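Dicas de oficina: antes de gastar dinheiro em automação de bancada

Todos os anos, por volta de dezembro, aparece alguém na oficina com um catálogo na mão e a certeza de que um braço robótico vai resolver a montagem. O catálogo mostra sempre o braço a pegar num cubo. Cubos pega qualquer um. Antes de assinar seja o que for, convém olhar para o trabalho que se tem em cima da mesa e fazer contas ao que o vendedor deixou de fora.

O meu teste preferido é uma extensão elétrica vulgar. Tem um corpo rígido, que até é simpático para uma garra, e tem um cabo, que não é simpático para ninguém. Se a demonstração só inclui peças sem cabo, peça outra demonstração. 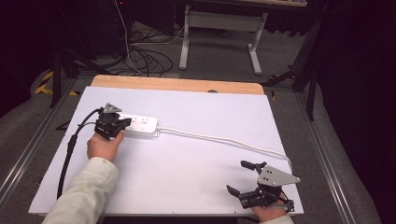
Texto da redação da Oficina Durnside | 2021-08-12 | Secção: Equipamento e compras

Comece pelas pinças de mão. Vendem-se agora como a maneira barata de ensinar a tarefa à máquina: uma pessoa segura numa em cada mão, faz o trabalho, e o programa aprende. Pode ser. Mas peça o preço por par, porque a Drelline anuncia a unidade a 350 euros e quase tudo o que fazemos numa bancada pede duas mãos. Pergunte também se o cabo da pinça vem incluído e que comprimento tem. Um cabo à justa puxa o pulso e estraga qualquer gesto.

Depois, os dedos. São a peça que se gasta e a que ninguém põe no orçamento. O jogo de substituição da Tomoana custa 40 euros e o prazo de entrega é daqueles que se dizem em voz baixa. Compre um jogo a mais logo na primeira encomenda. Se o fornecedor não vender os dedos em separado, eu não comprava a pinça.

Desconfie da palavra "universal". Uma garra de dois dedos aperta bem um corpo comprido de lados direitos. Carregar num botão redondo e pequeno com a ponta do mesmo dedo já é outra conversa, e enfiar uma ficha na tomada é outra ainda. Escreva a lista dos gestos que precisa de ver feitos e leve-a impressa para a demonstração. Leve também a sua peça. A peça do vendedor funciona sempre.

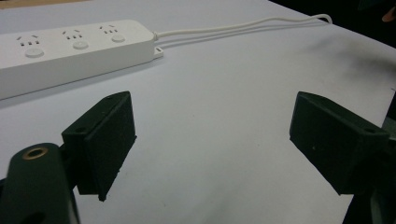

A cor da bancada parece um pormenor de decoração até se comprar a câmara. Material branco sobre tampo branco dá pouco contraste, e o fornecedor tem obrigação de dizer antes da venda se o sistema se entende com isso. Muitos respondem que sim sem terem experimentado. Um pedaço de placa de outra cor sai barato e serve para comparar. Faça a comparação com a luz que tem na oficina, a da loja é sempre melhor.

Quanto ao resto do orçamento, a Griklow mandou-nos uma proposta com 252 euros para suportes e calhas e 736 euros para "colocação em serviço". Pedi que me explicassem a segunda linha e recebi um folheto. Regra da casa: linha que não se consegue explicar por telefone sai da proposta ou sai o fornecedor.

Reserve verba para arrumar cabos. Calha de chão, abraçadeiras de velcro, etiquetas nas duas pontas. É material de ferragens, não precisa de vir com o logótipo do fabricante nem com o preço que o logótipo traz. Etiquete antes de ligar.

Meça o espaço à volta da mesa, além do tampo. Os tripés e os suportes ocupam chão, e as pernas deles ficam exatamente onde se põem os pés. Marque tudo com fita no pavimento e trabalhe uma tarde assim antes de encomendar.

Por último, alugue primeiro. Se não houver aluguer, peça um período de devolução por escrito, com indicação de quem paga o transporte. Guarde as caixas e as espumas até o prazo acabar.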